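Section 6: Packing the box

Read this section before you open the snack packets. The Levbridge pantry system assumes that you have a clean shelf, matching tubs and a free afternoon. Most of us have a kitchen table and whatever cardboard the last delivery came in. The steps in this section are written for the second case.

What you need

One open cardboard box, with handle cutouts if you have the choice
Individually wrapped snacks
A marker
The Olby label sheet from the back of this guide (optional, and see the note at step 9)

6.1 Choosing and checking the box

1. Pick a box you can lift with one hand when it is full. The large Zondido carton is sold as a family size, but once loaded it ends up living on the floor, and food on the floor is food you will forget.

2. Look inside before you put anything in. Shake out crumbs, bits of tape and old packing slips.

3. Press on the bottom with your palm. If it gives, tape the seam from underneath. Tape on the inside catches on wrappers and peels up at the corners.

4. Check the handle cutouts for torn edges. A small tear will grow the first time somebody carries the box by one side.

Caution: Do not reuse a box that smells of anything. Airing it out for a day is often recommended. We have tried it, and the smell of laundry powder was still there at the end of August.

6.2 Loading

5. Put the box on a table, with the open top facing up and one handle on the side you will reach from. A tablecloth is fine. You do not need the non-slip mat that other guides want you to buy.

6. Put in a few packets first and stop. See how they sit before you add the rest.

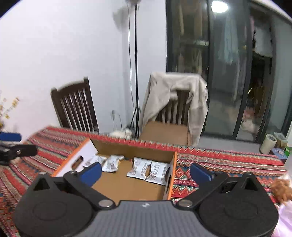 Figure 6-1. Open box on the table with the first four packets in.

7. Stand the flat packets up along one side, with the printed face toward you. They will lean. Leaning is acceptable, and the dividers sold to prevent it take up the space of several snacks.

8. Put crumpled or puffed-up packets in last, on top or against the opposite wall. They do not stand up, however you fold them, and they push the others over if they go in early.

Note: If you use the four-packet start from Figure 6-1, you can leave those packets where they fall and straighten them once the row is full. Straightening as you go takes longer and gives the same row.

9. Write the earliest best-before date on the outside of the box with the marker. The Olby labels do the same job and look tidier, but we have not found that they stick well to plain cardboard.

Caution: Do not fill past the bottom edge of the handle cutouts. Packets above that line can slide out through the hole when the box is tilted, and your fingers need the room.

6.3 Capacity

The original Cabrera planning chart gives 40 packets as a full box. Treat that number with suspicion. It was worked out for thin bars laid flat, and it takes no account of the air sealed into a wrapper. Go by the handle line instead and ignore the chart — including the colour bands, which we could never match to anything in our cupboards.

6.4 Refilling

10. Take out what is left before adding new packets. Older ones go to the front, on the side with the handle you use.

11. Throw away any wrapper that is open at a seam, even if the contents look fine.

12. Cross out the old date on the box and write the new one under it. When you run out of room on that side, turn the box around and carry on.

Note: Weekly refilling is the usual advice. If your household doesn't eat snacks weekly, it makes no sense to follow it. Refill when you can see the bottom of the box.

For storing the loaded box on a shelf or in a cupboard, go to Section 7. Replacement label sheets are listed under part 441.

Section last revised 2020-09-26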